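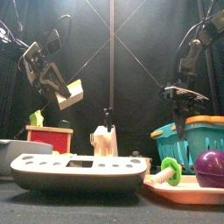
3.2 Object set and table layout

The object set was assembled to represent the small goods found on a household counter during clearing. Full-size kitchenware was considered and set aside at an early stage, as a standard plate or stockpot occupies too much of the surface to allow the densities we wished to study. Toy kitchen items keep the general form of their full-size equivalents at a fraction of the footprint. They also tolerate repeated drops, and a replacement can be bought at low cost when a part is lost or cracked.

The complete inventory contains 59 items, purchased from two suppliers (Stokus and Trendport) and sorted into three groups. Receptacles are items intended to hold others: baskets, boxes and utensil holders. Contents are items normally stored in a receptacle, such as forks, spoons and play food. Fillers are items with no fixed storage location, including plain wooden blocks and sponge-like pieces. An item was assigned to one group only. Where two raters disagreed, the item was treated as a filler.

Figure 3. Table layout in the crowded condition. The teal basket with the orange rim, at right, and the cream utensil holder, at the far side, are receptacles. The red box with the wood frame, at left, is used as a raised surface and carries two small green items. A light wooden block is held above the table.

Color was not controlled across groups. Cream, teal, red and several greens occur among the items, and a receptacle may or may not match the contents assigned to it. In the case of the utensil holder and the fork, both are cream, and the boundary between them is therefore carried mainly by shape. We retained such pairs because matching sets are common in real kitchens. Their effect on sorting errors is reported separately in Section 5.

Raised surfaces require a separate note. A closed box can serve as storage or as a shelf, and the written instructions used in the June pilot did not distinguish the two uses. Items resting on a box were scored by some raters as put away and by others as misplaced. The revised protocol defines an item as stored only when it lies inside the rim of a receptacle. An item on top of a box is scored as on the table, regardless of how stable its position is. An item held above the table at the moment of scoring is recorded as in transit and excluded from the count for that layout.

Layouts were scored from still views by two raters working independently, following the procedure of Sakalauskas (Laimutė Sakalauskas, internal protocol, revised 2 September 2023). A total of 692 views were examined. Of these, 300 were scored by both raters and used to estimate agreement; the remainder were divided between them. Slotted walls, as on the basket, made it possible in some views to identify contents from the side. Where an item could not be identified through the slots or over the rim, it was entered as unknown, and no attempt was made to infer it from earlier views of the same layout.

Eight layouts were withdrawn before analysis owing to incomplete inventory sheets. The remaining layouts were grouped by density, using the proportion of table surface covered by items of any group. The area beneath a raised item was counted once.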